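The Man Who Reads Other People's Minutes
May 16, 2026

Rostyslav Antoniuk has spent nine winters with the paperwork of the Drunditon Allotment Society, and he would like you to know it gets better after the war.

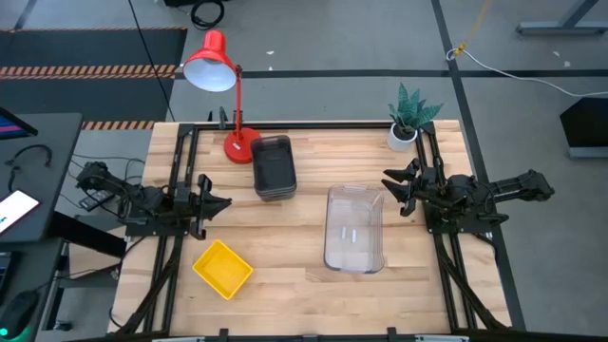
A feud in 27 boxes

The society's records fill 27 boxes in the back bedroom of his house in Travham. His wife, he says, has stopped calling it the back bedroom. "She calls it Drunditon. 'Are you going up to Drunditon?' Yes, I am."

What he found in there was mainly an argument about a hedge. It starts in January of a year the secretary forgot to write down, when a Mr. Gallagher of plot nine objected to its height. It ends 591 pages later with the hedge still standing and Gallagher's grandson objecting to its width.

"People expect scandal," Antoniuk says. "I tell them, there is a man who resigned over a wheelbarrow. He resigned four times. They took him back each time, I think for the company."

He reads the resignations aloud, with voices. The third is the strongest. The fourth has a tired quality and misspells "principle."

On being thanked

The book came out last fall from Vurngate, a press so small that its editor, Caoimhe McGrath, delivered his copies in her own car. They have sold 297. Antoniuk regards this as a runaway success, given that the society never had that many members.

Not every reader has been kind. One letter, two pages long, concerned the hedge. "She says it was privet. I say hawthorn. The minutes say 'the hedge.' So now there is a correspondence."

Will there be a second volume? He looks pained, then goes upstairs and returns with a folder. A neighboring society, it seems, kept minutes too, and they were far ruder. He has promised his wife he will only look at the first box.

"It is mostly about water," he says, already untying the string.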